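Speaker notes — Local party evening, Ultinham, 28 January 2021
Title: What the Burngate result tells us about turnout

Slide 1. Welcome

Thank Teresa Lis for the invitation and for arranging the call. Say that I will speak for 20 minutes and then take questions. Ask people to mute their microphones, please.

Start directly with the number. The Burngate council seat was decided by 181 votes. In the same ward, 468 people who had asked for a postal ballot did not send it back. Pause here and let them read it.

Slide 2. The two candidates

Hanna Tomaszewski was first with a short program: buses, the library, the bridge on Weidemann Street. Zbigniew Rutkowska had a longer program and more money for leaflets. I do not want to say that leaflets are useless. I want to say that his leaflets came late, when many postal voters had already made up their minds or forgotten the envelope on the shelf.

Do not speak badly about Zbigniew. He may be in the audience.

Slide 3. Where the votes were

Show the map of the ward. The north side voted as it always votes. The change was in the streets near the Plurka factory, where turnout went up by five points. Our own canvass reached 373 doors there, and most of these people had never been visited by any party before.

If someone asks about the method: we went two times to each street, once in the afternoon and once after six. The evening visit gave longer conversations.

Slide 4. What people told us

Read the three quotes slowly, they are short.

"I did not know there was an election."
"I thought the form was for the general vote only."
"You are the first person who asked me about the bridge."

Mention that Stanisława Czerwiński collected these and wrote them down the same evening. Her notebook is better than our database — say it with a smile, but the database group should hear it.

Slide 5. What I propose for April

One reminder call to every postal voter we know, four days after the ballots arrive. One page of paper, not four. Canvass lists printed by street and not by family name, so that the walkers do not cross the same road again and again.

Albane Mallet has a different opinion about the calls. She thinks that a text message is enough for voters under forty. I think she can be right, and we should try both ways in two similar streets and compare. Give her a minute to speak here if she wants.

Slide 6. Close

Repeat the first number, 181. Thank everybody who walked in the rain. Leave the contact address on the screen during the questions.
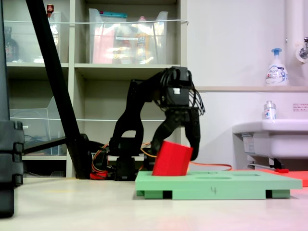 Can a postal voter still vote in person if the envelope was never sent back?
In our ward the voter can bring the unused ballot to the polling place and hand it in there, before the doors close.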